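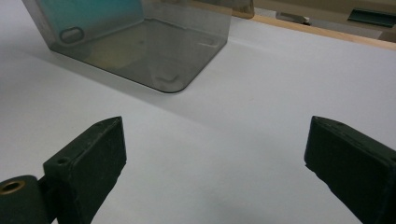

Bench notes on small-parts storage, November 2025. Everything from the Haserell drawer is moving into rounded-corner bins. Smoke-gray tint, translucent enough that I can skip most of the labels.

White tabletop stays bare except for what is being sorted. Clear plastic is hard enough to find on white as it is.

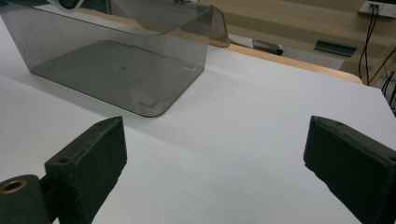 Bin goes toward the back left, sorting area in front. Limit is 40 items per bin. Past that the bottom layer never gets used.

Phone cases are the awkward category. They nest badly and the rims catch - flat and single file works better.
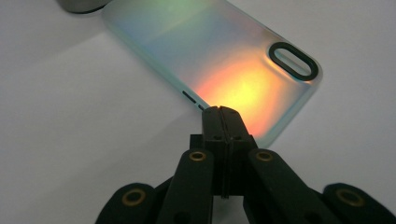
Iridescent clear ones get a sleeve each. The frosted finish picks up scuffs from anything with a hard edge. Sotiris Alexiou stacks his bare, 9 deep. I don't.

Cables next.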